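Progress report to Zotetex
Project: Two-arm handling of soft goods
Prepared by Rodel Buenaventura, Tagle
For: Derek Dobson, program manager

Summary

The work is on schedule for the first two milestones and behind on the third. We finished recording the practice folds we promised, trained a policy on them, and ran the first set of trials. The policy folds well from a good starting position. It does poorly when a corner is tucked under or when the fabric has bunched. The rest of the grant period will go mostly to that problem.

Recording

The plan called for 2000 recorded folds, and we now have all 2000. Ramil Dela Peña and Lilibeth Cabanatuan shared the operating work. Each fold was done by a person guiding both arms, with the joint positions, the grip commands and the camera views saved together. We had to throw out 170 recordings and do them over. Most of those had a timing fault between the left and right arms that went back to a setting we changed in November. The setting is now checked by a script before each session starts, and the fault has not come back.

Lilibeth also went through the full set and tagged each recording by how the fabric was laid out at the start. This was not in the original plan. It took longer than we expected, but the trial results would have been hard to read without the tags.

We kept the table bare and white for this phase, as agreed at the last review. Blue was used for the fabric in all recordings so that the edges would be easy to find in the camera views.

Blue fabric on the white table, during work on the folding task.
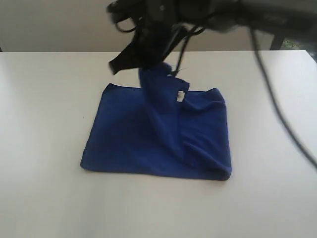
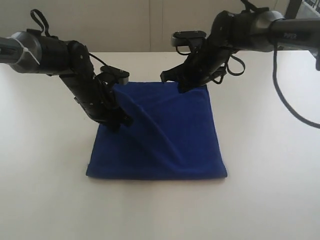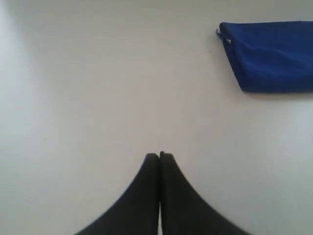 Tinddale, 2020-02-14

Training method

We compared two ways of training. In the first, the policy picks the next small motion from the current views alone. In the second, it picks a short run of motions at once and carries them out before looking again. The second way gave smoother folds and fewer cases where the two arms pulled against each other. It was slower to correct after a missed grasp. We settled on the second way with a shorter run than we started with.

Esben Ravn added the wrist views to the input partway through the period. Before that we used only the fixed view. With the wrist views included, the grippers close nearer to the corner, and there are fewer grasps that catch only the top layer of fabric. Training takes longer with the extra views, but it still finishes overnight on the machine we have.

Trials

Trials were run in sets sorted by starting layout. Flat and square starts went well, and the same was true when the fabric was turned a little to either side. Starts with one hidden corner were mixed. Bunched starts mostly failed, usually because one arm lifted a fold of fabric in place of an edge and the policy went on as if it had a corner.

We also tried 6 pieces of fabric that were not in the recordings. Thin ones gave the most trouble. Thick ones behaved much like the training pieces. We do not want to make a claim about new fabrics until we have run more of them.

Equipment

One gripper motor was replaced under warranty. Cable routing on both arms still needs work. The cables have enough slack for the full range of motion, but they swing, and Esben thinks they may be adding noise to the force readings. He is drawing up a new set of clips and will fit them before the next round of trials.

Delayed item

The third milestone was a transfer test on the second pair of arms at Pristport. That pair arrived late and has not been calibrated. Ramil will go there to set it up once the mounting plates are ready. We ask to move this milestone back by one reporting period. No extra funds are needed for it.

Next period

Record a smaller set made up only of bunched and hidden-corner starts.
Add a check after each grasp, so that the arms release and try again when the hold is not on a corner.
Repeat all trial sets with the new cable clips in place.
Calibrate the Pristport arms and run the transfer test.

Spending

Spending is within budget in every line. The equipment line is under because the motor was covered by warranty. We would like to move that amount to operator time for the bunched-start recordings and need written approval from Zotetex to do so. The request form is attached with the spending table.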